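Can a machine wipe down a table yet?

Posted by Dalal Srour in Household > Cleaning > Gadgets

I look after the tables in a shared lounge: round ones, patterned cotton cloths, people eating lunch on top of the cotton cloths. The job is a spray bottle, a yellow cloth and somebody's arm. In October my brother-in-law, who owns a robot vacuum and has therefore seen the future, informed me that a machine would be doing this by now if I'd only looked into it.

So I have looked into it. I found a thing called the Lota, which as far as I can tell is a squeegee on wheels, and a benchtop arm from Drovex that costs more than my car did. Neither page shows a tablecloth. Every demo is on bare white laminate with one blob of sauce the colour of a traffic cone.

What I want to know: is there anything that can pick up a soft cloth, squirt a bit of cleaner, go over a table that has fabric on it, and not drag the fabric onto the floor? I have a colour-fast cloth and modest expectations. Pictures of the sort of job I mean are below.
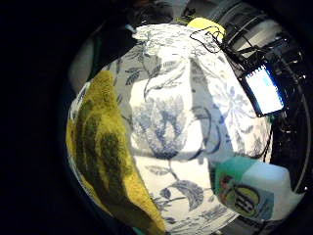
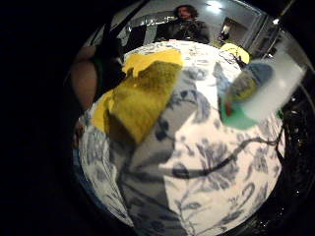
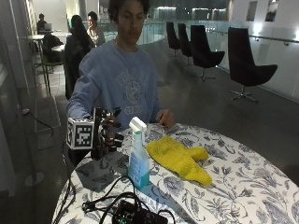
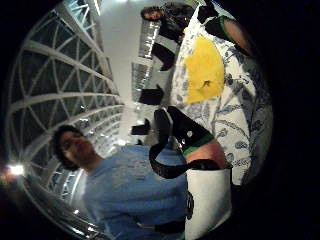

The patterned tablecloth, with something yellow on it each time.

Prices in dollars please, and no links to videos over two minutes. My brother-in-law has already sent those.

Soudabeh Yazdani
Member, 618 posts

Short version: no. Longer version: no, and the tablecloth is why.

I spent four years maintaining pick-and-place arms at a packaging plant, and hard boxes were fine all day. Then marketing put the product in a soft pouch and we lost most of a winter. A box is the same shape when you come back to it. A cleaning cloth is a different shape every time somebody lets go of it, and the arm has to work out which bit is an edge, which bit is a fold and which bit is the table. Yours has a busy floral print under it as well. Bright yellow on blue and white is a favour to the camera, so keep that. A blue cloth would be cruel.

Then there's the wiping. You press hard enough to lift the mark and lightly enough that the tablecloth stays put, and if it starts to slide you put your other hand down without thinking about it. The arms I worked on had no other hand, and they didn't notice sliding either. They would have wiped the cloth, the tablecloth and the lunch off the far side and reported a completed cycle.

Trigger sprayers are their own misery. You have to hold the bottle by the neck, squeeze with one or two fingers and aim, all with the same hand. If you ever do try a machine, give it a pump that's bolted down and let it bring the cloth to the pump.

There are research arms that can fold a towel or wipe a counter, and some of them are very good on the day. Whether they're good at your place after lunch is another matter. I'd check again in a couple of years. For now, four clips on the edge of the table and a person.

Botond Sipos
New member

get a robot vacuum and put it on the table. mine does 60 square metres on a charge so a table is nothing

Csaba Kiss
Member, 194 posts

Please don't put a vacuum on the table. I did this with a Monetti (bare pine, no cloth) and it found the edge by going over it. The cliff sensor was dirty, apparently. So was the floor, afterwards.

I mostly agree with Soudabeh, but I think she's harder on the machines than they deserve. If you took the tablecloths off and had plain wipeable tops, a small arm could probably manage a passable wipe, provided somebody cleared the cups first, filled the sprayer, rinsed the cloth and stood there. At our workshop we have an arm that wipes down one steel bench between jobs. It does it well. It also does it when there's a sandwich on the bench.

For the tables you've got, clear vinyl over the top of the cotton, cut to the round. The crumbs come off in one go and you can keep the pattern. Figueroa Fabrics cut mine while I waited. It won't impress your brother-in-law.

Dalal Srour
Original poster

Thanks, both. Ordering the vinyl and the clips. Botond, I have passed your suggestion along to my brother-in-law and he wants to know which model.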